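Iqra Virk wrote:
> Did anyone else lose tracking on the left gripper in December? Ours froze after 20 minutes, then jumped.

Yes! Same at Plistenport, 3 times, and I blamed the Cander build each time (sorry, Ifans). Mine jumped at 442 seconds, mid-grasp, and I nearly caught my thumb in the fingers.

Grippers out, cables across the floor: 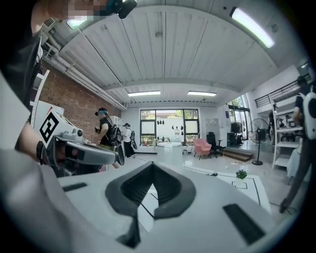
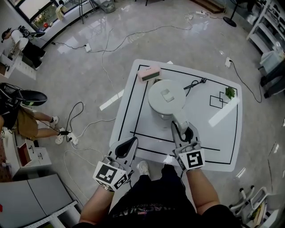
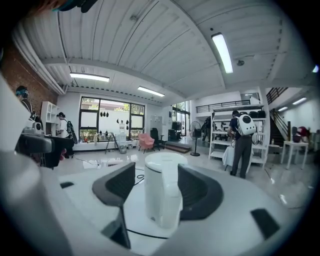 So I've gone back to Jollow 73 for now, and I stop the run the moment the pose freezes. Which build are you on, Iqra?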